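Brilov moves waste sorting and kitchen upkeep tasks to recorded handwork at Prosusstead site

2/22/20

Brilov has changed the way cleaning and kitchen upkeep are done at its Prosusstead service site. Part of each shift is now worked with hand-held gripper tools that carry a camera, and the recordings are used to prepare the automation of the same tasks. The change took effect in January and covers two work areas: staff kitchens and waste collection points.

Under the old arrangement, a kitchen round was a single block of work. The attendant emptied bins, wiped counters, returned containers to their places and signed the sheet on the door. The round is now split. Tasks that involve picking up, moving or dropping a single object are done with the grippers and recorded. Everything else, including wet cleaning and the handling of glass, is still done by hand and is not recorded.

The recorded part of a round is limited to 10 minutes, followed by a break from the tool. The limit was set after attendants reported strain in the wrist and the base of the thumb during the trial period. The handles have since been refitted with a wider grip, and a lighter model is being tested by the night shift.

By the end of the trial, the site had stored 1,436 usable recordings. A recording is marked usable if the object stays in view from pickup to release and the tool is not set down in between. Recordings that fail the check are deleted and the attendant is not asked to repeat them. Individual reject rates are not passed on to shift leads, a condition that staff asked for in writing before the work began.

The main effect on the job so far is pace. A bin check that used to take a glance now takes several deliberate movements, and rounds have been lengthened to match. Brilov has added hours to the roster to cover the difference. Pay for recorded work is set at the same rate as the rest of the shift, and the question of a supplement is still open.

A second effect concerns layout. Attendants had been told to tidy a kitchen before recording in it. That instruction was withdrawn, and kitchens are now recorded in whatever state they are found. According to the site's work notes, small wrappers are the hardest waste items to grip, and thin film tends to slip between the pads when they close. 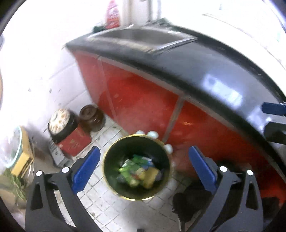

Brilov Site Services | Prosusstead | Work Methods Team

Software for the project is being written by Ertürk, which receives the recordings with sound removed. First tests of an unattended arm are planned at the Brundwood depot, in a closed room, and will deal with bin contents only. Counter and sink work will follow if the depot tests meet the agreed limit on dropped items.

No positions at Prosusstead have been cut under the current plan. Attendants who complete the tool training, a course of two half-day sessions, may apply for review work, in which recordings are checked and labeled at a desk. A reviewer is expected to clear about 200 recordings per shift. Applications go through the shift office, and the revised round sheets are available there in print.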